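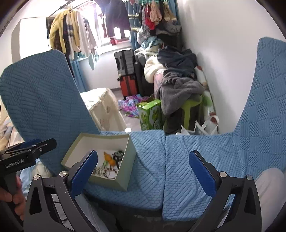
Jewelry Sorting Evening, June

The jewelry table at the Skurmont sale has been a mess for two years running, so this time the sorting gets done first. Lenuța Dobre is collecting donated pieces at her place on Oei Street through the end of June. Bring necklaces, pendants, bracelets, brooches and single earrings. Broken chains are fine too, but put them in their own bag.

If you have a box of odds and ends at home, a little work before you drop it off will help a lot. Tip it out on a towel or a light-colored sheet. Lift out the beaded necklaces and the bigger pendants, then deal with the thin chains last. For a tangle, lay it flat, open every clasp you can find, and loosen the knot from the middle with two sewing pins. A drop of baby oil helps with the tight ones. Wipe it off afterward with a soft cloth. Don't use oil on pearls or anything strung on thread.

Once a chain is free, close the clasp and thread it through a drinking straw, or pin it to a piece of card. Charms that have come off go in a small envelope with the chain if you know which one they belong to. Please don't polish anything. Last year a few older pieces lost their finish that way and had to be marked down.

Most necklaces will be priced at $8 and beaded ones at $11. Loose charms are $2 each. Anything that looks like real gold or silver will be set aside and taken to the counter at Trisel for a look before it gets a tag.

We have 35 display cards left over from the Sullby sale and could use more. Plain white or gray cardboard is best, cut to postcard size. Drop-off is any evening before 8. Leave bags on the porch bench if there is no answer, with your name inside if you want the box back.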